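Ticket: Kitier catalog — Gu collection, captions landing on wrong records
Opened by: Eliécer Muñoz
Assigned: Gunnlaugur Vestergaard
Status: open, partly fixed

8:40 am
Imported the Gu family papers last night, 286 items. Letters, parade programs, newspaper clippings on the horse-drawn milk routes and the old livery stable. Import said OK. This morning the captions are off by one starting at the stable ledger. So the 1919 milk wagon photo now says "Church picnic, Kernon". Not good, the school group is using these in September.

9:15 am
Checked the spreadsheet. Looks fine to me. Every row has an accession number. Sorted by number, sorted by date, no gaps. Exported again as CSV, same result in Kitier.

9:50 am — Gunnlaugur
Can you send the raw CSV, not the spreadsheet. Don't open it first, saving it again changes the line endings.

10:05 am
Sent.

10:40 am — Gunnlaugur
Found one. Ledger description has a line break in the middle of the cell (after "sold to R. Tolley, two bay geldings"). Kitier reads that as a new record. Everything under it slides down. Take out the break, reimport only the Gu set. Do NOT reimport the whole catalog, thats almost 2,000 records and the Resel backup only keeps 3 versions.

11:30 am
Took it out. Reimported. First 50 are right. Milk wagon is a milk wagon again. Clippings still wrong from the flood stories on.

11:45 am — Gunnlaugur
Same thing probably. Search the description column for line breaks, all of them, replace with a space.

1:20 pm
Did that. Clippings good now. Parade programs good. Dates still messed up though — anything marked "circa" went in blank. Typed a few back by hand, they vanish when I save.
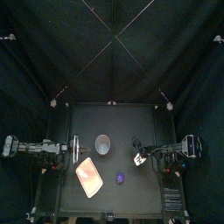

1:35 pm — Gunnlaugur
The date field only takes a plain year. Put the year there and move "circa" to the date note, it will still print on the label. While you're in the record template, alt text is a separate box from the caption and yours are all empty. Keep it short and plain, like "two robot arms over a dark gray square tabletop, black fabric walls". No dates or donor names in there, those go in the caption.

2:10 pm
OK. Circa moved on the letters, they save fine. Alt text box found, was hiden under Rights. Will fill in as I go.

3:25 pm
One left. Stable ledger shows twice in search, same number both times. Deleted one, both went. Restored from Resel, both came back.

3:40 pm — Gunnlaugur
Leave it. Old index entry from the first import. I'll rebuild the index tonight after the reading room closes, check the ledger in the morning and close this if theres only one.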